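Losteo Bench Kit: fruit placement set
README, revision for the October release

Maintained by Liam Dunmore and Siham Helmy, Mapplebeck. Questions about the hardware go to Pauline Garside at Weker.

Summary

The set holds 525 recorded runs of one tabletop task on the Losteo two-arm kit. An operator drives both arms and moves fruit on to a plate. We ship it with the kit so that buyers have something to train on before they record their own runs. It may also be used without the kit, under the terms at the end of this file.

Of the 525 runs, 454 are marked as complete. The rest are kept in a separate folder, incomplete, with a short note from the operator in each. Earlier copies of the set mixed the two folders together. If your copy has no folder named incomplete, fetch it again.

Hardware

The arms are bolted to black plates on the front rail of the cell, one at each lower corner of the table. Each wrist carries a white camera module above the gripper. The cell is built from aluminium extrusion, with pale panels and a grey marble-patterned work surface. The wire baskets on the rear rail and the left post are used in other tasks and play no part in this one.
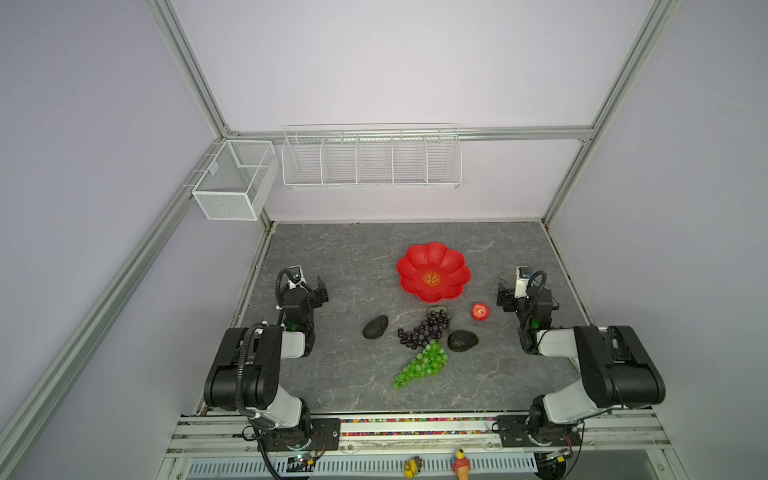
Joint positions are stored at 28 readings per second for both arms, in one file per run. Left arm columns come first. Gripper opening is the last column for each arm and is given as a fraction, where 0 is closed and 1 is fully open. Video from the wrists and from the fixed camera is stored beside the joint file and shares its clock.

Objects

Red plastic plate in the shape of a flower, apple, dark purple grapes, green grapes, avocados. Start positions vary between runs. The plate is always put down first, then the fruit by hand. Positions were not measured, so there is no ground truth for object pose.

Known problems

The green grapes and the avocados are hard to tell apart in the wrist video when the gripper is close. Poppy Wainwright has relabelled the worst cases, but some remain.

Gripper readings drift on the left arm in the later runs. Version 2 of the loader corrects for this; the raw files have been left alone.

All runs come from a single cell at Atdale. A policy trained only on this set should not be expected to work on a different table surface. We have not tested it on one.

Terms

Free for research and teaching. Commercial use is covered by the kit licence, for which the contact is Sheila Bloxham at Mapplebeck. Please quote the revision name when reporting results.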